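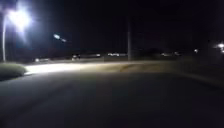
The Drorenetti area light is a pole-mounted LED head sold for parking lots, access roads and truck yards. We reviewed the 4000 K version, which ships with a slip-fit bracket, a photocell socket and a driver made by Cinico. The main question for a lot this size is how far one head can carry before the pavement goes dark. Next to the curbed grass island the output is more than adequate: the mound reads pale olive-green and the strip of pavement beside it is close to cream. From there the lit band drops through tan to a brownish grey, and the near asphalt gets very little. Anyone planning a layout from the beam diagram alone should allow for that falloff.

Assembly took 3 hours for the first pole, including wiring. The bracket bolts are a decent grade, but the set screw needs a long hex key that is not in the box. The tilt scale is molded into the housing and hard to read from a lift – mark it with paint before raising the head.

Glare is the weak point. The standard lens has no house-side shield, and at low tilt the source is uncomfortable to look toward from a driver's seat. Vávra sells a clip-on visor that fits the same rim. It should have been included at this price.
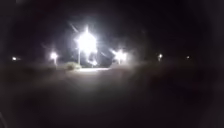

Lot at night, toward the poles. Note the flare around the center lamp.

Power draw on our meter was 662 W for 4 heads at full output, steady after warm-up. Dimming works in steps through the Grakevar controller, which is a separate purchase. The lowest step produced a faint hum in one driver. We have logged about 1000 hours since September with no failures.

Recommended for perimeter runs with close pole spacing. For wide open pavement, look for a head with a longer forward throw.

Updated 12th April: visor part number corrected.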